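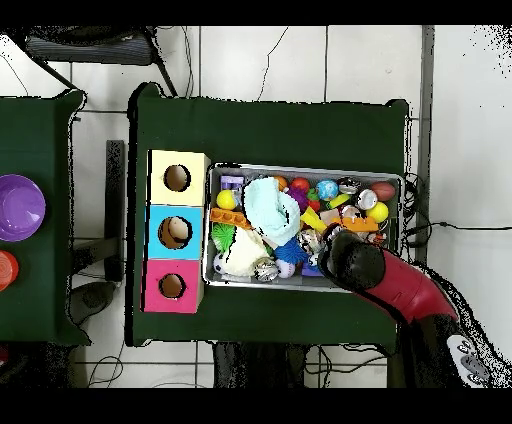
4. Loading Labels and Printing Container Labels

This section covers the Lornex desktop label printer with the standard roll holder. If the printer is fitted with the Teneck external feed, read section 7 before loading a roll.

4.1 Before you start

The printer accepts die-cut labels up to 52 mm wide on a 38 mm core. A full standard roll holds 322 labels. Rolls on a smaller core need the adapter ring supplied in the accessory bag.

Store unopened rolls in their wrapping. Let a cold roll reach room temperature before loading it.

CAUTION: The print head gets hot during long jobs. Switch the printer off and let the head cool before touching any part inside the cover.

4.2 Loading a roll

1. Switch the printer off at the rear panel.
2. Press both cover latches and raise the cover until it locks.
3. Slide the roll holder out of its slots and remove the empty core.
4. Push the new roll onto the holder with the labels facing up and the loose end toward the front.
5. Move the green guide against the edge of the roll. It should touch the roll without bending the paper.
6. Set the holder back in its slots. Both ends must sit level.
7. Pull the loose end over the platen and under the two guide tabs.
8. Close the cover and press down on both sides until the latches click.
9. Switch the printer on and press FEED once. The printer advances to the first gap and stops.

NOTE: If the printer keeps feeding after step 9, the gap sensor has not found the edge of a label. Open the cover, check that the paper lies under both guide tabs, and press FEED again. If the fault remains, run the sensor calibration in section 6.2.

4.3 Creating a container list

Container labels are printed from a list in the Flelirgate software. Each row in the list produces one label.

1. Open Flelirgate and select File, New List, Containers.
2. Enter a short name in the Location column, such as a room or shelf number.
3. Enter the contents in the Description column. Long entries wrap to a second line – anything past the second line is not printed.
4. Select a code type. Use the square code for small containers and the bar code for shelf edges.
5. Select Save. The software assigns a container number to each row.

Container numbers are not reused. Deleting a row leaves a break in the sequence, and this does not affect printing.

For containers with mixed contents, enter one general term. Do not list single items unless they need to be found by search.

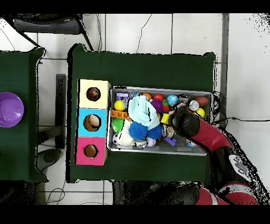
Metal tray with mixed toys, next to three boxes with round top openings.

4.4 Printing

1. Select the rows to print. To print the whole list, leave all rows unselected.
2. Set Darkness to 8 for paper labels. Film labels need a higher setting, shown on the inside of the roll carton.
3. Select Print Test. Check that the text is centered and that the code has clean edges.
4. Select Print All.

Do not pull labels while the printer is feeding. Tear each strip upward against the cutter bar once the status light is steady.

4.5 Applying labels

Wipe the surface with a dry, lint-free cloth. On painted or oily metal, use a cleaner approved for the finish and let it dry fully. Place one edge of the label first and smooth toward the other edge with a thumb.

Keep codes flat. A code that runs over a corner or a rolled rim may not scan. For fabric and other soft surfaces, use the Danzer hang tags (ordered separately) and select Tag in the Media menu before printing.

If a label has to be moved, print a replacement from the same row. The container number stays the same.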